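Mon 2 August

Came in early to get the tip situation sorted before Nusrat needs the bench, and of course it took up most of the morning, as these small jobs do. We had boxes in three different drawers, some with lids and some without, and I don't think any of us could have said which were fresh and which had been picked over on a Friday afternoon and put back. So everything came out onto the big wood slab, and I sat down with a coffee (well away from the boxes, Jurgita, I promise) and went through them one at a time.

The Ludance boxes are fine. The racks sit level in their bases and the lids still click. The older ones from Cestel are the trouble — two of the racks rock a little when you press on a corner, and then the tips lean and you end up chasing them with the pipette. I have put a strip of tape on those and moved them to the bottom shelf for rough work only.
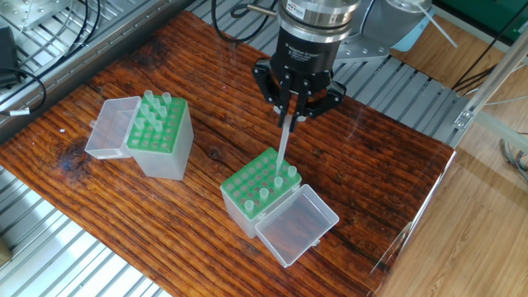 I would really like us to stop leaving a box with only a handful of tips standing in it, scattered wherever people happened to pull from. It looks like a half-eaten tray of cookies, and the next person always opens a new box. Could we please take tips from one edge and work across? Nusrat says she was taught to start at the back right, and I am happy to go with that. Partly used boxes can be topped up, clean gloves on, and go through the autoclave again for 20 minutes, same as before.

The slab itself is lovely to work on, all that wild grain, but the varnish throws the light back at me when I'm trying to see whether a clear tip is straight. I may try a sheet of matte paper under the box tomorrow. Dambrauskienė had some in the plan drawer, if it hasn't all gone to the Urkari posters.

Still to do: reorder under 2135, label the shelf properly, and find the lids. There are four missing and I have a feeling they are holding screws somewhere in the workshop. Jurgita, if they are on your side, no hard feelings, but I'd be glad to have them back.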